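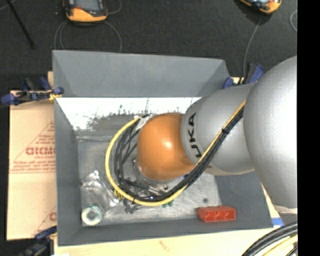
A KUKA arm reaches into a grey bin. Photo: Chelsea Clegg

30 shares
15 comments

Good news if you work out at Flosholm and don't drive: the 505 bus is coming back in April, and this time it'll run early enough for the morning shift!

I used to catch the old 505 myself (usually at a sprint, with toast in my hand) and I was properly gutted when it went. Since then it's been lifts, bikes or that long walk down the bypass, where the pavement gives up just past the garden centre.

Oksanen, the coach firm, has taken on the route and says there'll be a bus every 30 minutes at the start and end of the working day, then one an hour in between. There's nothing on Sundays for now, which is a shame for the weekend crew at Vustico.

I rang Rafail Sarantis at Oksanen to ask about fares and he wouldn't give me a figure yet – he did say day tickets would be sold on board, and that you can pay by card.

Si-eun Ma started the petition last spring after turning down a job at Randus because she had no way of getting there. "I'd more or less stopped checking for replies," she told me. She's now got a different job in town, but she's still pleased, and says her brother will be on the first bus.

The stop by the old post office is moving across the road, next to the chemist. Full timetable when I get hold of it.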